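Sarden: Two-Disc Edition

Director: Seul-gi Ahn
Running time of main feature: 100 minutes
Reviewed June 25, 2025

The film

Sarden was Seul-gi Ahn's second feature, and the first to be shot entirely on location in the port of Illetia. The plot concerns a customs clerk, Hong, who finds that a cargo of machine parts has been signed for twice. He reports the error to his superior, who tells him to leave it alone. Hong keeps the duplicate form and begins asking questions at the docks. By the end of the first hour two dockers are dead and Hong's brother-in-law has left town with the harbour fund.

Gil-soo Ham plays Hong with very little movement. He rarely raises his voice and is often placed at the side of a room while other people talk. The method suits the first half, which consists mostly of interviews across desks. It is less successful after Hong is beaten in the ferry shed, when the script asks for anger and Ham gives much the same performance with a bandage on.

The final reel has been argued over since release. Hong burns the form, walks to the ferry and is seen boarding it. The next shot shows his desk occupied by another man. In the cinema version the film stops there. The director's cut, included on the second disc, adds four minutes in which the superior receives a copy of the form by post. I prefer the shorter ending. The added material answers a question that the rest of the film has been careful to leave open, and the sound in the post room is noticeably thinner than in the scenes on either side.

Picture

Both versions come from a new scan of the camera negative. Grain is even and has not been smoothed. The night scenes at the docks, which were close to unreadable on the old Prurnow disc, now hold detail in the cranes and in the faces under the lamps. Colour is cooler than before, and the green cast over the office interiors has gone. There is slight flicker at the left side during the ferry crossing, and one short scratch remains in the funeral scene.

Compression is well handled for most of the running time. Fog is the exception. Some banding is visible in the harbour dawn on a large screen, though I could not find it on a smaller set at normal viewing distance.

Sound

The original mono track is the default. Dialogue is clear and sits slightly forward. Hiss has been lowered but is still present under the quieter interviews. A stereo remix is offered and can be ignored – it spreads the gulls across both channels and leaves everything else where it was.

Subtitles are newly translated. They are accurate on the shipping terms, which the earlier set confused, and they now distinguish between the two forms Hong carries. White text is sometimes hard to read against the paperwork.

Extras

The commentary by Ahn and Ham is recorded for the cinema version only. Ahn talks about lenses and permits, Ham about the weather. There are long gaps after the first hour. A 50-minute documentary covers the shoot in order and is the better source. The gallery holds 251 stills, without captions, and moves at a fixed speed that cannot be changed with the remote.
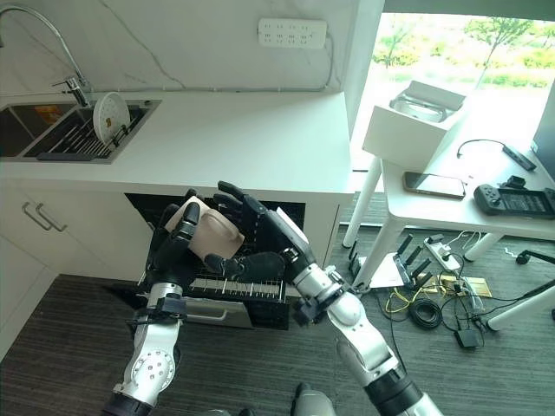 Packaging and price

The two discs sit in a plain black case inside a card sleeve. The booklet has one long essay, which gives away the ending on its second page. The first pressing is limited to 600 copies and costs a third more than the standard issue. The only difference is the sleeve.

Ratings

Film: 8/10
Picture: 8/10
Sound: 7/10
Extras: 6/10

Owners of the Prurnow disc should replace it for the dock scenes alone. Anyone new to the film should start with disc one and leave the booklet until afterwards.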